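Nernalon releases pad service kit and upkeep guide for Clira hand-held grippers

2022-12-08

Nernalon has released a service kit and a free upkeep guide for its Clira hand-held gripper, the two-fingered tool used to record grasping tasks for robot training.

The kit holds 2 pairs of ridged finger pads, replacement pivot screws and a driver. It costs $282 and ships from the Nicholas workshop within 15 working days.

The guide asks operators to check the pads after every 200 grasps. Dust and lint should be brushed out of the ridges with a dry brush. Solvents should not be used, as they harden the pad surface. A pad that lifts at one end should be replaced along with its partner – mixing old and new pads changes the grip.

Pivot screws should be snug, with both fingers moving freely through their full travel.
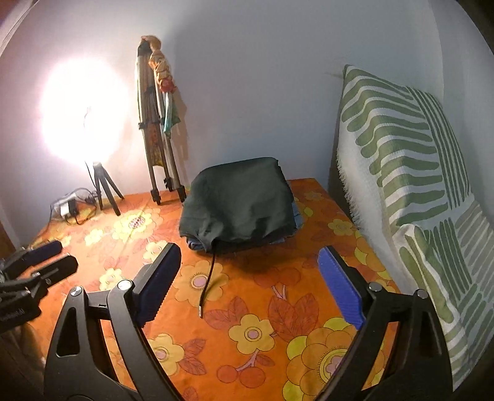 Operators who work with folded clothing and other soft goods are advised to check for lint more often. Owners of the older Skuveo model can use the same pads but will need to keep their original screws.

Orders open in December through the Nernalon parts desk.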